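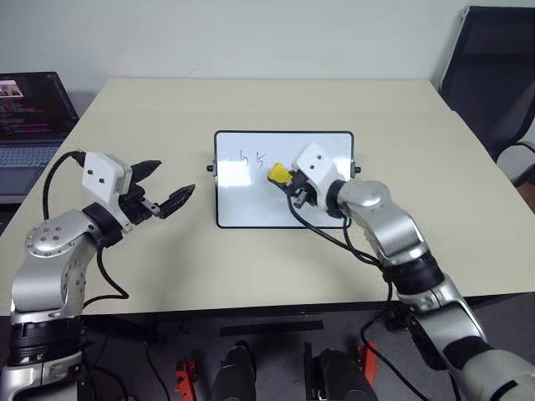
Re: [junddale-tutors] Small boards for the number corner?
From: Floarea Preda
To: junddale-tutors list
June 2022

Hi all,

Usa, yes, yes, yes to small whiteboards! I've been meaning to write about this since we moved our group into the back room at Doolan, so thank you for giving me the push.

Usa Onsri wrote:
> We have a little money left for the number corner and I'd like to
> spend it before the summer groups start. Sakda thinks we should get
> one big wall board. I was leaning toward a few of the little ones
> that stand up on a table. Does anyone use those? Do they tip over
> when you write on them? And are the colored markers a pain to get
> off? Our last board went pink all over and never came back.
>
> Usa

First, the tipping. I use the kind that's held up on a stand with a little knob on each side, wider than it is tall, with a thin black frame. You can lean it back until it suits whoever is writing. If the knobs are snug it stays put very nicely, even with my heavy-handed writers (I have two!). If they're loose the board swings away the second the pen touches it, and then everyone giggles and you've lost five minutes. So snug them up before the group comes in. Finger tight is plenty.

What I love most is the size. On a big wall board my learners write one enormous number and then stand there wondering what to do with all that space. On a small one they start up in the left corner, the way you would on paper, and there's still room for a whole sum. We did doubles last time and I had them write 55, then 52, then tell me which was bigger and how they knew. Theerawat's nephew explained it with his hands and half a cookie. I wish you'd all been there.

Fives are still the hard ones in my group, by the way. The second one tends to sit lower than the first. I've stopped fussing over it and just draw a faint line across the board for them to sit the numbers on, and that helps a lot.

Now, markers. The reddish purple is my favorite to read from across a table and the worst to clean if you leave it overnight. Wipe it the same day with a dry cloth and it comes right off mine. If it's been there a while, scribble over the old marks with a fresh marker and wipe both away together (try it on a corner first). Your pink board may not be past saving, Usa! Please don't throw it out until you've given that a go. I can come by with my cloths.

One more thing on glare. The shiny ones do pick up the ceiling lights, so sit in the learner's chair before you start and see what they'll be seeing. Tip the board forward a touch if there's a bright patch over the writing.

As for where to buy, Pichit Yimyam got ours through the shop on Karness Street and he'd know if they still have them. Pichit, are you reading this? Sakda, I'm not against your wall board, I promise. I'd just put it second on the list.

I'm at Doolan most mornings if anybody wants to come and try one out. Bring a marker, ours are getting faint.

Floarea

--
Floarea Preda
Number group, Doolan back room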